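About Brustuvex

Posted 7 Apr 2020 by Abla Tarawneh

Small shop, Treten. We put together arm kits for people who don't have an automation department and don't want one. Bench work mostly – picking, placing, holding a part still while somebody does the fiddly bit.

Started with 2 of us in a rented unit behind the Harb building. Now 6. Same unit, more shelves. Still no proper sign on the door, so call when you're outside.

What we sell is the Bimton kit. Arm, gripper, cables, a mounting plate and a printed setup guide that we wrote ourselfs and keep fixing. Also a day of training at your place if you're within driving distance. Further out we do it by video, works fine, bring coffee. 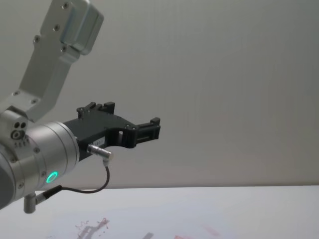
The Bimton gripper is the part customers ask about first. Two fingers, swap them for your own if you have odd shaped parts. Plugs in with a short cable that loops under the wrist – leave the slack in it, please, tight cables are most of our repair calls. Green ring on the wrist is easy to spot from the next bench, and the guide has a page on the light colors. Spare cables in stock, always.

Rentals too. 5 kits set aside for that, booked by the week, a bit of a wait right now. Schools get first pick in November. If you rent and then buy we take the rental off the price.

Repairs – send it back in the box it came in. We look at everything, including kits we didnt sell. Flat bench fee of 800 for a full rebuild, parts included, smaller jobs a lot less. Ask first.

Not hiring at the moment. Happy to show people around though, just write ahead.

Last updated: spring, prices checked

Contact: Brustuvex, Treten – ask for Abla | © Brustuvex | Back to top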